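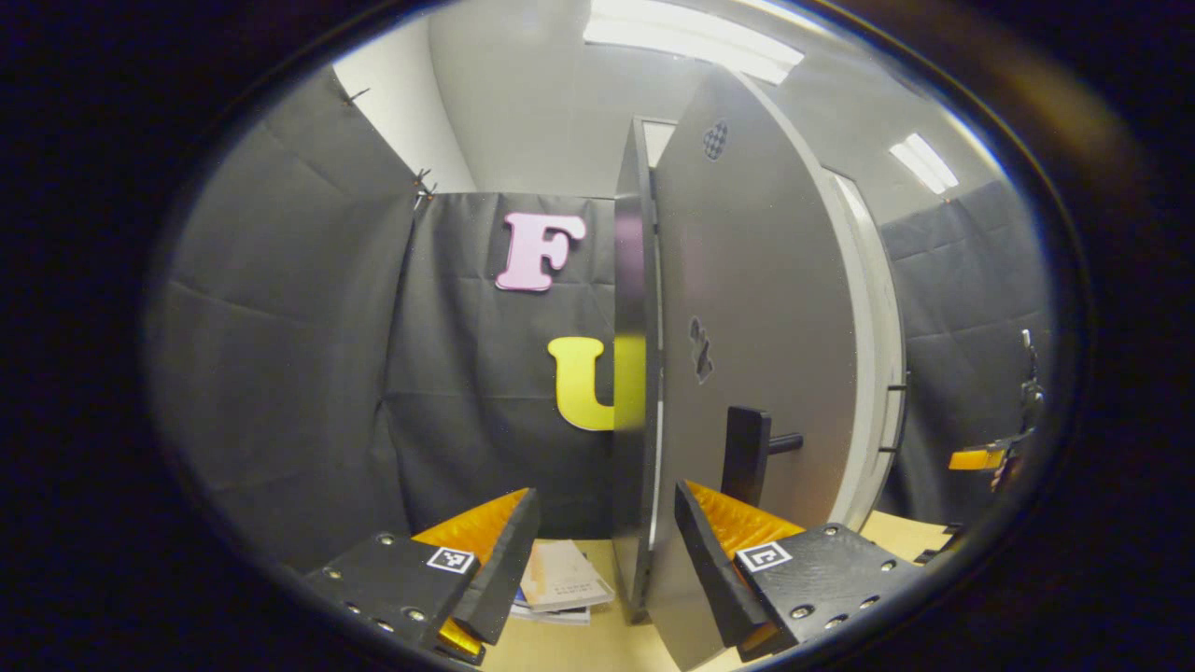
Torix Calm app, one month in

I have had panic attacks since college, and I have paid for more apps about it than I want to add up. So when a woman in my support group said Torix was the one that finally helped her, I nodded and figured I'd forget it. Then I had a bad stretch at the start of April and signed up at two in the morning, which I suspect is how they get most of us.

Signup asks you 27 questions before you see a price. Some are reasonable (sleep, caffeine, how often it happens). Others felt like they were there to make me feel worse, so I'd be softer by the time the payment page showed up. "Do you feel you are missing out on life?" Sure. Who says no to that?

The main feature is something called the Veredberg Method. I went looking for where the name comes from and found only Torix pages talking about Torix. As far as I can tell it is slow breathing, then naming what you're feeling, then a body scan. My old therapist taught me the same three things on a sheet of paper. They do help me some. They helped me before, too.

The library claims up to 3,000 sessions. I kept running into the same recording with a different title and different rain behind it. The narrator has a nice voice – I'll give them that – but she tells you to "let the thought float away" so often that I started waiting for it.

What I did like is the panic button. It opens fast, the screen goes dark, and there's a circle to breathe with and no talking. I used it in the parking lot of the Pudville grocery store and got through my shopping afterward. Would I have gotten through it anyway? Maybe. Most of my attacks end by themselves.

The mood chart is where I got annoyed. Mine went up all month, while my own notebook says the second half was worse. The app counts days you open it as good days unless you tell it otherwise, and the setting to change that is two menus deep.

Canceling took an email and then another email. I'm keeping the notebook and going back to group.

2 stars, both for the button.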